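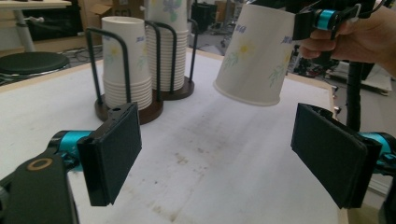
Monday, after lunch

Cups again! Went through the paper cup setup before Tala Daher gets in, so here's where it stands (mostly so I stop re-asking myself next week).

The wire holders are fine. I like the round brown bases, they stay put when you pull a cup off a full stack, and the loops have enough spring that I can bend them back by hand when they get splayed. The stacks are another story. Pack them too tight and you lift two when you wanted one, and the rims go oval after a few rounds. I'd cap it well below the top of the wire and keep the spares in the Fusen box, shelf 3.

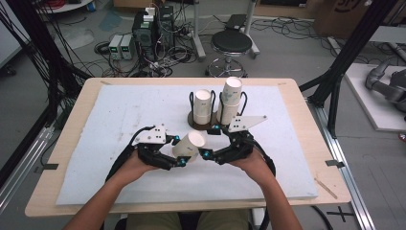 Flowered cups stay the standard for now. Tala wants to try the plain ones from Araya (order 2340, March) and I'm all for it, but please don't mix them in one stack, the rims are different and they jam!

Still to do: wipe the white top properly, the gray scuffs didn't budge with water. Toss anything creased. Ask Studer whether the heavier bases come in the same diameter. Oh, and the tape on the table edges stays where it is.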